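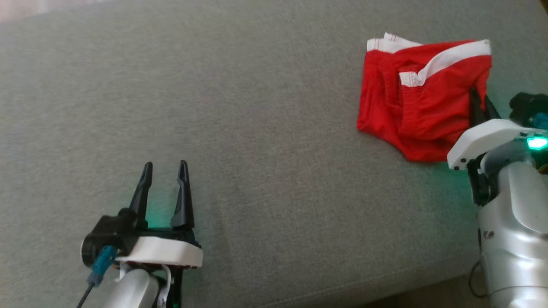

Chapter 7
Fibers, Yarns and Cloth

Opening questions
Why does a T-shirt stretch when its cotton fibers hardly stretch at all?
Why do some fabrics pill and others wear thin?
What does a care label leave out?

7.1 Cloth in the home

Most people touch cloth from the moment they wake up until they go to sleep, and they handle dozens of different fabrics without giving any of them much thought. Sheets, towels, underwear, curtains, seat covers and dishcloths are all made from fibers, but they are built in different ways to do different jobs. This chapter looks at how fibers become yarn, how yarn becomes fabric, and how the structure of a fabric affects the way it wears, washes and feels.

A fiber is a long, thin strand of material. Cotton and wool are staple fibers, meaning that they come in short lengths and must be twisted together to make yarn. Silk and most synthetic fibers are filaments, which can run for hundreds of yards without a break. Filament fibers can also be chopped to staple length, and this is often done when a maker wants polyester to feel more like cotton.

Twist holds a staple yarn together. A yarn with little twist is soft and bulky but tends to shed fibers. A yarn with more twist is stronger and smoother, up to a point. Past that point the yarn kinks and begins to lose strength.

7.2 Woven and knitted fabrics

Woven fabric has two sets of yarns crossing at right angles. The warp runs the length of the cloth and the weft runs across it. Because the yarns lie fairly straight, a woven fabric stretches little along either set, though it gives on the diagonal, called the bias. Upholstery is commonly woven, as it has to hold its shape under weight and rubbing.

Knitted fabric is made of loops. When the cloth is pulled, the loops change shape, and when it is released they move back toward where they were. This is why knits are used for garments worn close to the body. Bands at the waist and cuff are often knitted as ribs, with columns of loops facing alternately front and back, so that they grip and recover better than plain knit.
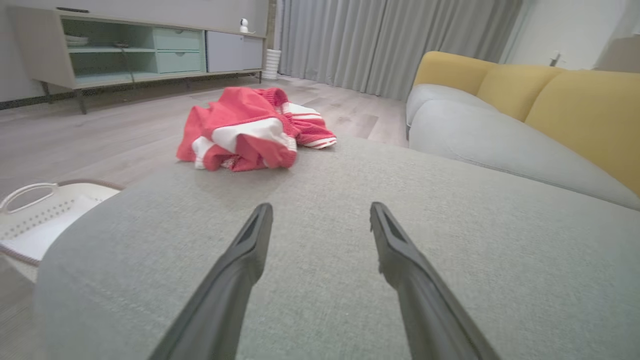
Naveen Dhillon objects that the two groups are no longer so easy to tell apart by use, now that many sofas have knitted covers and many dress shirts are woven with elastic yarn. The point is a fair one. The terms woven and knitted describe how a cloth is made, and they should not be read as a guide to where it will be found.

7.3 Before you read on

Collect 14 items of cloth from your home. For each one, pull gently along the length, across the width and on the diagonal, and write down which direction gives most. Keep your notes for the exercise on page 247, where you will compare them with the care labels.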